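Laundry robot gets new finger pads, and a closer look at its upkeep

A robot cell that was meant to take the drudgery out of sorting socks and towels has spent a good part of September being sorted out itself.

The cell, which its builder Fevley calls the Hiltomine, sits on a bench in the company's workshop in Dedley. It was set up in the winter with a promise that it would handle mixed household laundry with very little looking after. On Tuesday the work on the bench was mostly the looking-after kind: new pads on the gripper, a fresh alignment of the fingers, and a long string of test grips on ordinary washing to see whether any of it had helped.

Fevley says the repair is routine. It may well be. But the company's own service log shows the fingers have been realigned 21 times since the cell was switched on, and that is a lot of routine for a machine sold on the idea that you can leave it alone.

The trouble is in the grip. Cloth doesn't have a handle. It slides and doubles over, and a thick knit takes up far more room between the fingers than a thin one. If one finger sits a hair ahead of the other, the gripper still closes and the software still reports a pick, but the cloth may only be held by a few loops. According to the log, most of the faults came after a grip the machine had recorded as good.

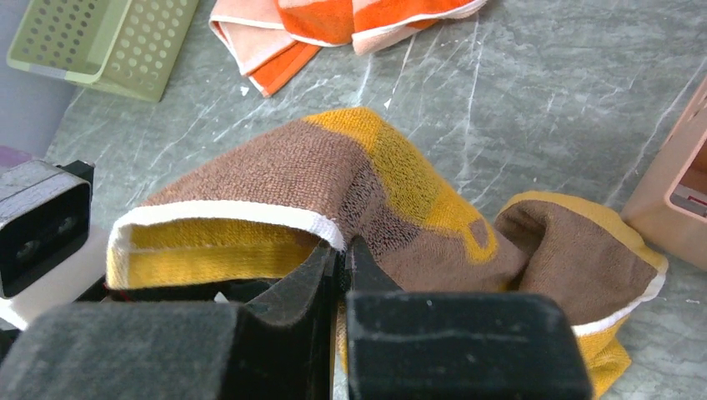 Nisreen Qudah has looked after the cell for Fevley from the start, and she is blunter about it than the company's brochure. "The arm is fine. I hardly touch the arm," she said. "It's the last little bit, where it meets the cloth. That's where all my hours go."

Her routine takes 4 hours when it goes well. The pads are wiped down first, then checked for lint, which works its way into any gap and throws the fingers off. Old pads come off with a plastic scraper and the new ones are pressed on and left under a clamp. After that she closes the gripper on a strip of card, and then on another, and looks at the marks. If they don't line up she loosens the finger mounts and starts over.

Only then does she bring out the laundry. Socks are tested at the cuff, where there is an edge to pinch. Towels are tested at a fold. She keeps the grip force low to begin with and brings it up in small steps, and she writes down every setting by hand in a ring binder because, she said, the screen only remembers the last one.

It is careful work and she is clearly good at it. What is harder to see is how it squares with Fevley's claim that any shop or care home could run a Hiltomine with "no specialist staff". Asked who would do this job for a customer, the company said owners would be shown how at installation. Asked how long the showing would take, it said 2 days.

Qudah was more careful. "You can learn the steps in that time," she said. "Knowing when it's off by a bit, and you need to stop and do it again -- that takes longer."
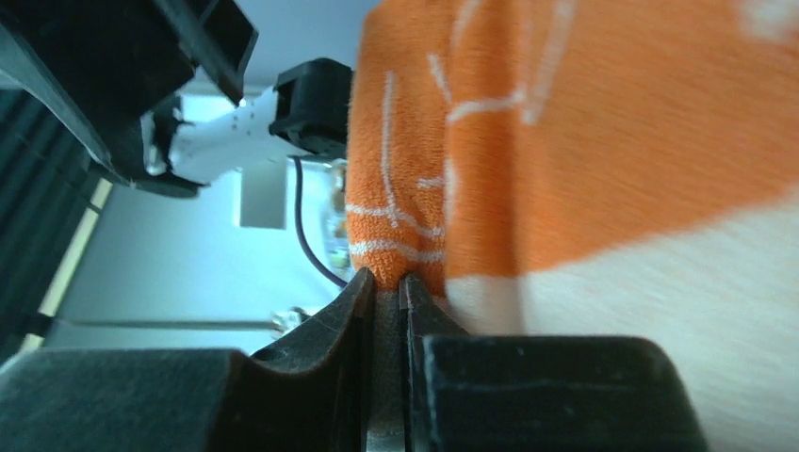
Staff reporter, Dedley
Filed under: Local business, Technology

Towels are a favourite of the sales team, and it's easy to see why. They look soft and difficult, and a machine holding one makes a good show. Qudah likes them less. A fold gives the fingers plenty to close on, she said, so a towel can hide a bad alignment that a sock would catch right away. She won't sign off a repair on towels alone.

There is also the matter of cost. Fevley would not give a price for a set of pads or say how long a set should last, only that they are "a wear item, like tires on a car". Most drivers, of course, have some notion of what tires cost before they buy the car.

Edwards, the commercial laundry across the road from the workshop, was offered a trial of the cell and has put off a decision. A manager there said the staff had been over to watch and came back interested but not convinced. "We've got a dryer out of action now and I can't get anyone in to fix that," the manager said. "I'm not in a hurry to own something fussier."

Fevley says a new mount is on the way that will hold the fingers in line for longer, and that the binder will be replaced by a proper settings history in the software. It gave no date for either. A similar mount was mentioned when the cell was first shown in the winter.

For now the machine carries on with its second set of pads this month. Qudah has the next alignment check pencilled in for the end of the week, and she said she would be starting with the socks.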